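Course handout, unit 2: Sorting and racking round ware

This unit covers shallow round pieces: plates, dishes and lidless petri dishes. Read it before the February practical and bring your Dakik record sheet.

Clear the worktop first, then lay the pieces out singly with a hand's width between them. Keep see-through ware and dark ware as two separate groups in your notes, even where they are mixed on the table. Tinted plastic shows scratches at the rim, so lift it and don't slide it.

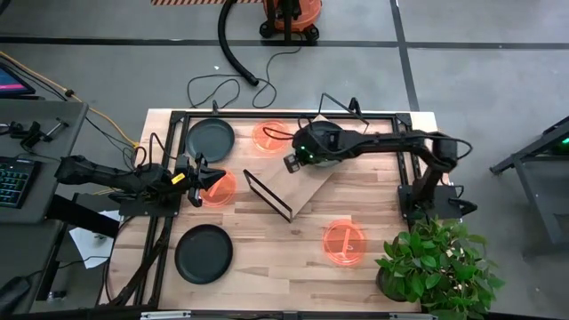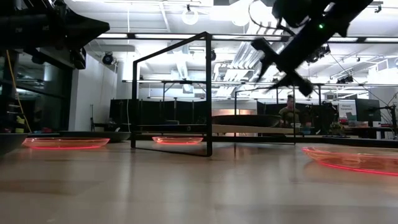 Pick up each piece by opposite sides of the rim. Fingers should stay off the inner face. If a dish has something in it, write that down before you move it.

Racking order:
- dark ware first, at the far end
- see-through ware next, all facing the same way
- leave 2 slots free at the near end

Look at the rack from low down as well as from above. A piece that is leaning is easy to miss from over the table.

Record sheets are marked out of 5. Hand them in at the end of the practical.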